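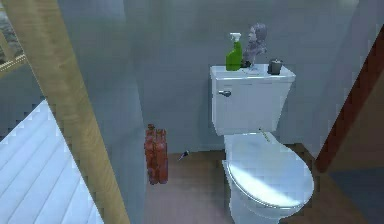 Can a machine clean the bathroom yet?

I get this one in my inbox more than any other, usually from people who already own a robot vacuum and want to know what comes next. Short version: floors yes, toilets sort of, everything else is still you and a pair of rubber gloves.

Let's start with the good news. My little Cumico has been doing the bathroom floor since last August and I love it (the cat has made her peace with it too). It gets right up to the baseboard and it picks up hair like you wouldn't believe. But it wants a bare floor. Any bottles standing beside the toilet, it either bumps them over or steers way around them and leaves a dusty ring. So before I press the button I do a 30-second sweep with my own two hands: bottles up, brush up, bath mat over the side of the tub. If you have a raised threshold, check the height in the manual before you buy, or you'll be carrying the thing in and out every time.

Now the toilet. There are gadgets that clip inside the bowl and scrub by themselves, and I borrowed a Wieser for a few weeks to see. It did fine below the waterline. Under the rim, so-so. It never touched the seat, the hinges or the outside of the bowl, and those are the spots I mind most! At 165 dollars I gave it back and bought a new brush.

The part that really stumps them is the top of the tank. Think about what wiping it takes. You pick up the spray bottle, you pick up the cup, you pick up whatever ornament you keep up there, you wipe, and then each thing goes back without landing on the floor or in the bowl. I do it half asleep at seven in the morning. I went to a home show in Wosville this spring and watched an arm from a company called Numason try something similar on a countertop. It moved one cup, very carefully, in about the time it takes me to clean the sink. I was impressed, and also I wanted to take the cloth out of its grip and finish the job. They wouldn't give me a price.

So if you want your bathroom to be as machine-friendly as it can be right now:

Hang the toilet brush on the wall, or keep it in a caddy you can lift with one finger.

Keep cleaners in one place off the floor, and out of reach of kids.

Two things on the tank lid, tops. Heavy ornaments do better on a shelf – porcelain lids chip, and a new one for an older toilet is a pain to track down.

Close the lid before the robot goes in. Mine has knocked a washcloth off the tub before and I'd like to keep it to washcloths.

Wipe the flush handle by hand. Every day if there's a bug going around the house.

I'll look at the arms again next year and let you know if they've gotten any quicker.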